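26 July 2026

Busow house, heat pump loop. Static pressure fell from 40 psi to 8 overnight with the circulator off. Isolated the upstairs zone and recharged - no drop in three hours. The leak is on the lower manifold side or in the expansion tank. Tank bladder last checked in January.

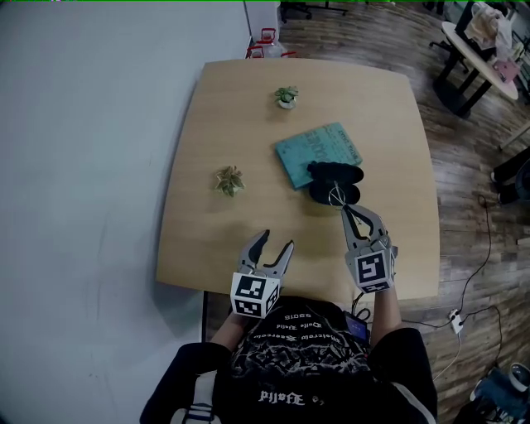 Thaddeus Ruiz-Ortega wants the tank ruled out before anyone opens the floor, and would swap the Akgül relief valve at the same time, as two of them have wept at the seat on other jobs.

Valve ordered from Tatance. Retest lower zone with tank valved off.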